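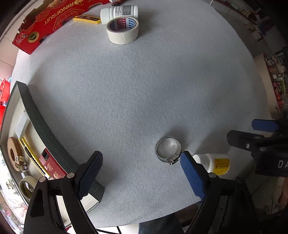
May 24, 2024. Sourdough trial, jar 11, the Verkelon rye. Rise since feeding: 19 mm, against 80 for Gorazd's, which he mentions a lot. I wanted something square to prop a ruler against, and the red RINOFRUIT carton on the blue-grey cloth has straight gold lines on it, so I thought of a printed scale. Its edges are cut about in odd places, though, so no good as a straight edge. Back to the steel rule.

Levels from now on get marked on the glass, with masking tape. Pen on glass came off in March and we lost a whole series – Kavinda still calls it the clean data.

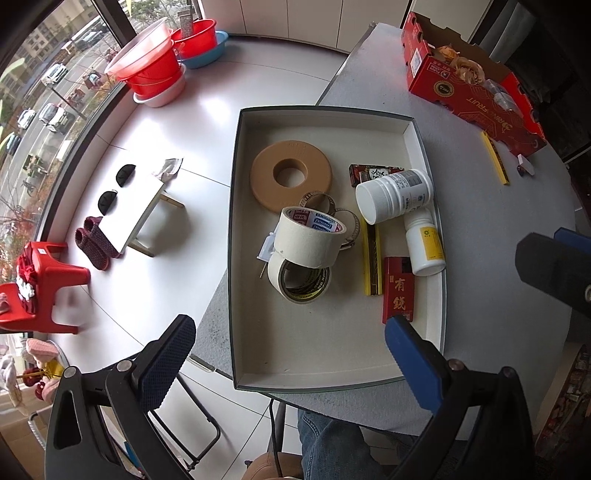
Feeding, second round

431 g total, flour from the Vidmar bag. Water a bit warmer than last time. Smell: pear drops, then old trainers.

Hugo thinks jar 11 is sulking because it stands by the window.

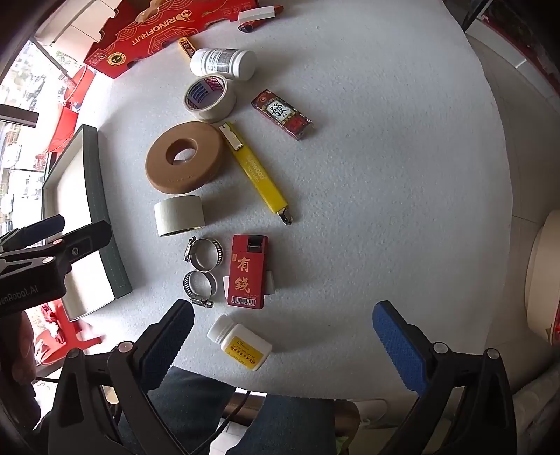
He may be right, so it moves to the shelf tonight and Gorazd's goes by the window, for science. Not told him yet. Check both before lunch tomorrow, and buy more rye.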